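## 로봇 팔 케이블 다시 묶은 이야기

지난 호에 짧게 예고했던 대로, 이번에는 우리 Pranari 셀을 손본 이야기를 좀 길게 적어 보려고 합니다. 길다고 미리 말씀드리는 건, 제가 케이블 이야기만 나오면 말이 많아지는 사람이라는 걸 오래 읽어 주신 분들은 다 아시기 때문이지요. 차 한 잔 옆에 두고 읽어 주세요.

시작은 수요일 저녁이었습니다. 팔을 왼쪽으로 길게 뻗은 자세에서 손목을 돌리는데, 그리퍼 신호가 한 번씩 끊기는 겁니다. 처음에는 컨트롤러 쪽을 의심했어요. 로그를 열어 보니 통신 오류가 몇 줄 찍혀 있기는 한데 시간 간격이 영 들쭉날쭉하고, 같은 프로그램을 다시 돌리면 또 멀쩡합니다. 이런 고장이 제일 얄밉습니다. 차라리 확 멈춰 버리면 속이라도 편할 텐데 말입니다.

그래서 컨트롤러는 잠시 제쳐 두고 관절을 하나씩만 천천히 움직여 봤습니다. 속도를 바닥까지 낮추고 한 손은 티치 펜던트의 비상정지 버튼 위에 올려 둔 채로요. 그랬더니 손목이 특정 각도를 지날 때마다 그리퍼 케이블이 팽팽해지면서 커넥터를 잡아당기더군요. 예전에 제가 "깔끔하게" 정리한답시고 여유를 거의 안 남기고 묶어 둔 탓이었습니다. 보기에는 참 예뻤어요. 정말 예뻤는데, 로봇은 가만히 서 있는 물건이 아니니까요!

### 클립 위치부터 다시

먼저 전원을 내리고 묶어 둔 것을 전부 풀었습니다. 타이를 자를 때는 끝이 뭉툭한 가위를 쓰시길 권합니다. 니퍼로 하다가 피복까지 같이 물어 버린 경험이 저는 한 번 있고, 그 한 번으로 충분했습니다. 풀어 놓은 케이블은 손가락으로 처음부터 끝까지 훑으면서 눌린 데가 있는지 살폈습니다. 다행히 피복은 괜찮았고, 커넥터 쪽 나사 하나가 조금 풀려 있어서 그것만 다시 조였습니다.

그다음이 클립입니다. 주황색 케이블 클립은 위쪽 큰 관절 옆에 물려 두는 걸로 정했습니다. 전에는 팔뚝 중간에 하나, 손목 바로 뒤에 하나 해서 2개를 썼는데, 손목 뒤의 것이 문제의 주범이었거든요. 그걸 빼고 나니 그리퍼에서 나온 가는 케이블이 느슨하게 한 번 처졌다가 관절 쪽으로 다시 올라오는 모양이 됩니다. 조금 헐렁해 보여도 이 정도 늘어짐은 남겨 두셔야 손목이 돌아갈 때 케이블이 따라갈 수 있습니다.
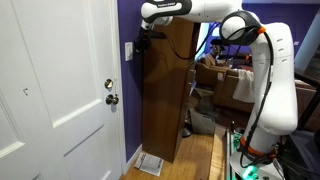
얼마나 여유를 주면 되느냐고 물으시면, 제 답은 늘 같습니다. 제일 멀리 뻗은 자세를 먼저 만들어 놓고 거기서 길이를 정하세요. 접은 자세에서 맞춘 길이는 믿을 게 못 됩니다. 저는 가장 긴 자세에서 손가락이 케이블 밑으로 편하게 들어가는지를 보고, 그다음 접은 자세로 돌아와서 늘어진 부분이 주변 물건에 걸리지 않는지를 봅니다. 두 자세를 3번씩 왔다 갔다 하고 나서야 클립을 꽉 눌러 잠급니다. 성미 급한 분들께는 지루한 작업이겠지만, 나중에 또 푸는 것보다는 훨씬 빠릅니다.

또 다른 긴 케이블은 아래쪽 팔을 따라 크게 호를 그리며 내려오도록 했습니다. 받침 근처에서는 한 바퀴 돌려 두었고요. 이 고리는 맨 아래 관절이 좌우로 돌 때 풀렸다 감겼다 하라고 만들어 둔 것이라 절대로 타이로 조이면 안 됩니다. 예전의 저는 당연히 조여 놓았습니다. 그 시절의 저를 만나면 할 말이 아주 많아요.

### 받침과 레일

케이블을 다 풀어 놓은 김에 받침 볼트도 봤습니다. 금속 레일 옆에 자리를 잡은 뒤로 한 번도 다시 조이지 않았더라고요. 토크 렌치를 대 보니 한쪽 볼트가 살짝 돌아갔습니다. 흔들림으로 느껴질 정도는 아니었지만, 이런 건 발견했을 때 고치는 게 마음이 편합니다. 대각선 순서로 조금씩 나눠 조이고, 볼트 머리와 받침에 걸쳐 페인트 펜으로 선을 하나씩 그어 두었습니다. 다음에 선이 어긋나 있으면 풀렸다는 뜻이니 한눈에 알 수 있지요. 값싸고 좋은 방법이라 여기저기 권하고 다닙니다.

레일은 마른 천으로 닦고 끝냈습니다. 윤활제를 뿌리고 싶은 마음이 굴뚝같았으나 참았어요. 움직이는 레일이 아니라 고정용이라서, 기름을 발라 봐야 먼지만 붙습니다.

### 시험 가동

다시 전원을 넣고는 제가 Drudadley라고 이름 붙여 둔 시험 프로그램을 돌렸습니다. 왜 그런 이름이냐는 질문을 가끔 받는데, 처음 저장할 때 자판을 잘못 짚은 것이 그대로 굳었습니다. 이제는 정이 들어서 못 바꾸겠어요. 팔을 양쪽 끝까지 보내고, 손목을 돌리고, 그리퍼를 열었다 닫는 동작이 한 묶음입니다.

처음 300회는 속도를 낮추고 곁에 앉아서 지켜봤습니다. 케이블이 어디에 스치는지 귀로도 들어 보려고 음악도 껐습니다. 한 군데, 팔꿈치를 깊이 접을 때 사각사각하는 소리가 나서 클립을 손톱만큼 돌려 주니 조용해졌습니다. 그 뒤로는 평소 속도로 올려서 며칠에 나누어 돌렸고, 이 글을 쓰는 지금 카운터가 2664를 가리키고 있습니다. 그동안 그리퍼 신호가 끊긴 기록은 로그에 한 줄도 없습니다. 슬슬 안심해도 되지 않을까 싶은데, 간헐적인 고장에 한두 번 속아 본 게 아니라서 다음 호까지는 계속 지켜볼 생각입니다.

### 점검표를 바꿨습니다

이번 일을 겪고 월간 점검표에 몇 줄을 더 넣었습니다. 비슷한 크기의 팔을 쓰시는 분들은 가져다 쓰셔도 좋습니다.

- 가장 길게 뻗은 자세에서 그리퍼 케이블의 여유 확인
- 클립이 밀리거나 돌아가지 않았는지 확인
- 받침 쪽 고리에 타이가 묶여 있지 않은지 확인
- 볼트 표시선이 그대로 이어져 있는지 확인
- 커넥터 나사를 손으로 살짝 돌려 보기
- 로그에서 통신 오류만 따로 뽑아 읽기

마지막 줄은 특히 저 자신에게 하는 잔소리입니다. 오류가 처음 찍힌 건 신호가 끊기는 걸 눈치채기 한참 전이었는데, 다른 메시지 틈에 섞여 있어서 그냥 지나쳤거든요. 이제는 Tronex 폴더에 통신 오류만 따로 모이도록 해 두었습니다.

다음 호에는 그리퍼 손가락 패드를 갈아 끼우는 이야기를 쓰려고 합니다. 접착식과 나사식을 둘 다 써 봤는데 할 말이 꽤 쌓였어요. 혹시 케이블을 저와 다르게 거시는 분이 계시면 이 메일에 그대로 답장 주세요. 팔뚝 안쪽으로 돌리는 방법은 제가 아직 시도해 보지 않아서, 해 보신 분의 이야기가 무척 궁금합니다.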